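Home | Projects | Reports | Partners | Contact

Sturard Arm Kit: progress report to the Damis fund
Prepared by Rozália Szilágyi, Urnitz workshop
3rd July
Shares 2 | Comments 3

This report covers the second part of our review of the Sturard arm kit. The fund asked us to decide if the kit is ready to be offered to schools and small training centers, and at what level of support. I describe first the kitchen tasks, then the costs and the open problems.

The work is done at a toy kitchen, with the refrigerator door as the main subject of this period.
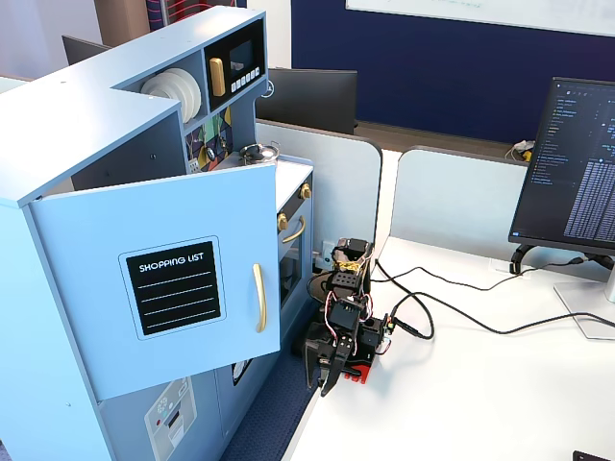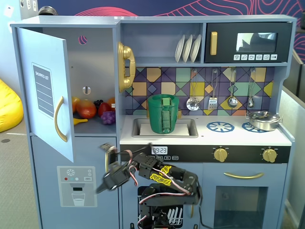 Can a school use the kit without a programmer on its staff?

A school can run the prepared tasks without a programmer, but to make a new task it still needs a person who can edit a short program. Szénási, the firm that sells the kit, has promised a simpler menu for teachers. We have not received it yet, so I do not include it in our rating.

Work done in June

The kit was assembled by two colleagues who had not seen it before. They followed the printed guide only. The guide is clear on the mechanical side, but the chapter on cables is too short, and one servo was connected in the wrong order. No part was damaged. We sent our notes to Szénási and they answered with a corrected page, which we now keep with the guide.

After this we made 30 trials of opening the refrigerator door and 30 trials of moving one piece of play food from the shelf to the counter. The door task is the more stable of the two. When it fails, the usual cause is that the gripper comes to the handle at a bad angle and slides away. The food task depends very much on the shape. Round fruit is more difficult for a gripper with two fingers than we expected when we wrote the plan, and I would ask Szénασι to offer softer finger pads as a normal part of the kit.

The full table of trials is in the annex. I did not remove the failed trials from it.

Costs

We have spent less than was planned on spare parts and more on working hours. The difference comes mostly from calibration, which must be repeated each time the arm is moved to another desk. One set of spare servos was bought for 200 euros and we have not opened it. If the fund agrees, we would like to keep this set for the school visits in the next period.

Open problems

The calibration is too long for one lesson. A teacher with a class waiting will not have the patience for it, and I consider this the most serious weakness of the product at present.

The cables around the joints need better fixing. In the longer sessions we stopped the arm several times to put them back in their place. A simple clip would be enough.

The help desk answers politely and with knowledge, but the waiting time was up to 3 days. For a school this is hard to accept, and the service contract should give a shorter limit in writing.

Next steps

We will repeat the food trials with other finger pads, if they arrive in time, and begin the tasks with the pot and the cooktop. Two schools near Urnitz have agreed to try the kit with their own teachers. For these visits we need a decision from the fund about insurance, because our own policy covers the workshop only.

My present advice is to continue the review and not yet sign the larger order. I am glad to explain any point by telephone or to receive a visitor from Damis at the workshop.

Previous report | Next report | Back to projects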